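News > Company > Press releases

April
By Radomír Ondrejka, Folilon press desk

Folilon Opens a Repair Bench for the Desktop Computers Everyone Keeps Meaning to Deal With

LITINDEN - Folilon, the refurbishing company that has spent years asking people to please stop putting computers out with the trash, announced today that it will take in desktop towers for repair and resale at its workshop on the Tralar side of town. Drop-off opens at 9 a.m. and closes at 4 p.m., with a break for lunch that the company describes as firm.

The service covers ordinary desktop machines of nearly any age, in nearly any condition. Owners can have a computer repaired and returned to them, or they can sign it over, in which case it will be cleaned, brought up to working order if possible, and sold on with a one-year warranty. Machines past saving will be taken apart for memory, drives, cables and cases.

During a trial run over the winter, Folilon took in 2,335 desktop towers from homes, offices and one very apologetic dental practice. Of those, 817 went back into use. The rest are now parts, or are waiting in the back for a decision.

"People carry these in like they're returning an overdue library book," said Radomír Ondrejka, who runs the workshop and, as readers may have noticed, also writes its press releases. "It's been under the desk in the spare room since the kids moved out. They're sorry about the dust. We have seen dust. Please just bring the computer."

Every tower gets the same start. It goes on its side on the bench, the side panel comes off, and the inside is checked before anyone gets ambitious with the power button. Memory is reseated or replaced, cables are traced from end to end, and drives are tested. A good number of dead computers have been revived at the first step, a fact the workshop tries to mention gently.
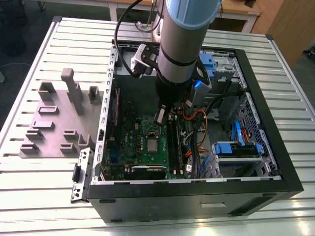 A desktop tower open on the bench at Folilon, with the processor, memory slots and drive bay in view. Photo: Folilon

Spare parts for the service will be stocked by Le Goff, the Litinden supplier that has agreed to hold older memory and power supplies on its shelves well after the rest of the trade has moved on. Under the arrangement, Le Goff will also buy back surplus parts recovered in the workshop, so a stick of memory may leave the building and come home again several times in its career.

An inspection costs 76 crowns, payable at drop-off and deducted from the bill if the repair goes ahead. There is no charge for signing a computer over. Most repairs should take around 2 weeks. Customers will get a written estimate first, and Folilon will not start work until they have said yes to it, in writing, to a person.

Drives are wiped before any computer is resold, and owners who want their drive back can ask for it at the counter. The company asks that people copy off their own photos and tax papers beforehand if the machine still starts. If it does not start, staff can attempt a recovery for a separate fee, with no promises made and no comment offered on how the files are named.

Folilon will accept towers with or without side panels, and with or without their original screws. It will not accept printers. The company has been asked about printers many times and its position has not changed.

"I do have feelings about printers," Ondrejka said, "but they don't belong in a press release."

Towers should be unplugged and carried in without monitors, keyboards or mice. Sticky notes with passwords on them should stay at home - the workshop has collected quite a few already and would like to stop.

About Folilon

Folilon repairs and resells used computers from its workshop in Litinden. It also sells cables, all of which have been untangled.

Press contact: Radomír Ondrejka, at the workshop counter, mornings preferred.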